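4.2 Preparing the push-button switches for panel mounting

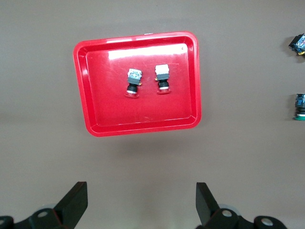 Figure 4-3. Push-button switch assemblies in the red parts tray, contact blocks facing away from the fitter.

Read section 4.1 before starting. The steps below apply to the Stasach operator panel and to the Inby extension panel. Switches for the Thaler remote pendant are fitted at the factory and must not be removed.

Tools and materials
Fuvell fitting kit, part no. 2341
Parts tray
Soft, lint-free cloth
Flat-bladed screwdriver, small
Wiring sheet 607

CAUTION: Isolate the panel from the supply and lock the isolator in the off position before opening the door. Control circuits fed from another source may remain live after the main isolator has been opened.

1. Wipe out the parts tray and place it on a flat, clear surface. Scratches on the floor of the tray do not matter. Swarf and cut wire ends must be removed.

2. Put the switches in the tray side by side, leaving a gap between them. Point the contact blocks away from you.

3. Compare the marking on each contact block with wiring sheet 607. A block with no printing on the upper face may be marked on the side. If no marking can be found, set the switch aside and check the contacts with a continuity tester as described in section 7.

4. Inspect the threaded collar. Reject any switch with a crossed or flattened thread.

5. Press each button fully and release it. It should return without sticking. Repeat several times.

6. Check that the terminals are straight and that each terminal screw turns freely. Do not take the screws out.

NOTE: Two switches with the same colour of button are not always interchangeable. The contact arrangement is set by the block — always go by the block marking and the wiring sheet.

7. Separate the contact block from the button by releasing the latch on the housing. Keep the two parts of each switch together in the tray.

8. Take the fixing nut off the collar and check that the sealing ring is seated behind the button. Replace the ring if it is nicked or has gone hard (spare part no. 394).

CAUTION: Do not use grease or thread sealant on the collar. Both can creep into the button and prevent it from returning.

9. Clean the edge of the panel cut-out with the cloth. Remove burrs before offering up the button.

Continue with section 4.3, Fitting the buttons to the panel. If work is to be left overnight, cover the tray and attach tag 13 to the panel door.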